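Four Months with the Ellport Two-Arm Recording Kit
Reviewed May 27, 2024

I should say up front that I came to this kit with more patience than money, and that my feelings about it have changed at least twice since January. If you are thinking of buying one to gather your own training examples at home or in a small lab, I hope my long way around the subject saves you a few evenings.

We collect household chores. Our model learns from people steering the arms through a job from start to finish, and the job we have been working on this spring is sweeping up with a brush and a long-handled dustpan. It sounds like the easiest thing in the world (my mother certainly thought so when I told her what I did all day), and it has been the hardest task on our list. Both hands matter. The pan has to stay flat and still while the brush comes toward it, and the person steering has to feel that through a pair of handles on the other side of the room.

So, the Ellport. What you get is a set of steering handles, wrist and head recording, and the Zurnia software for looking through your takes and cutting them up. Setup took us most of a day, and I'd set aside a second one if you are new to this. The printed guide is friendly but skips the part where you match the clocks on the wrist and head recordings, and I lost an afternoon to takes in which the hand got there before the eye did. Once that was sorted out it has stayed sorted, and I have come to trust it.

The handles are lovely. I can't think of a nicer word. They are light, the squeeze is smooth, and a new operator usually gets through a decent sweep by the end of the first morning. We had used the older Grewal set before this, and people would put it down after 18 minutes and go looking for coffee. With these I have to remind them to take a break!

Cables are my main complaint. They run outside the arms in big loops, and you learn to plan a reach with them in mind. I would gladly pay a little more for shorter ones, or for a few clips in the box – we ended up ordering ours from Cutmont and they work fine.

We have 677 sweeping takes saved so far. Of those, 109 were thrown out in review, mostly for dropped handles and for one long stretch when the lighting settings had reset themselves overnight. Zurnia makes the throwing out quick, bless it. You tap a key, type a word or two about what went wrong, and move on. What it won't do is let you search those notes later, so I keep my own list in a spreadsheet like it's the old days.

My best advice, whatever kit you own, is to change things between takes. Turn the robot to face another part of the house, shift the pan, leave the ordinary clutter where it lives. Our first batch was all shot facing one way and the model fell apart as soon as we turned it. The later ones are far more mixed, and I like them better for it.

Brush and dustpan work on the marble floor:
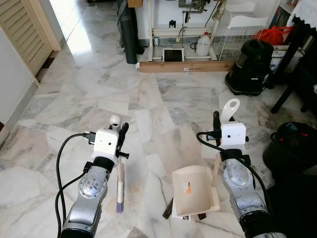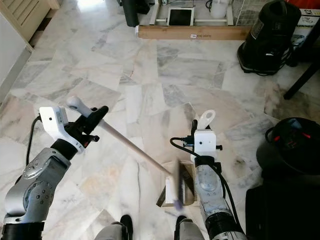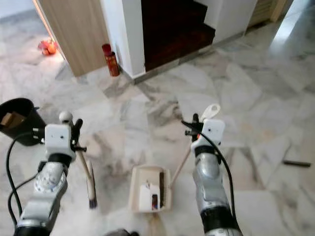 Battery life on the handles is fair, a full morning with a bit to spare, and they charge over lunch. Storage is another matter. The drive that comes in the box holds 500 takes at the highest quality setting, and we filled it sooner than I expected, so put a bigger one on your shopping list from the start. Moving everything across was painless, although it did run all night.

Would I buy it again? Yes, and I'd ask for the spare grip pads at the same time, as they wear smooth and the wait for new ones was long. If your tasks only need one arm, the smaller Grewal set will do you nicely and take up less of the closet. For two-handed chores I would go with the Ellport, and I'm hoping the next Zurnia update brings that note search. I've written to ask them twice.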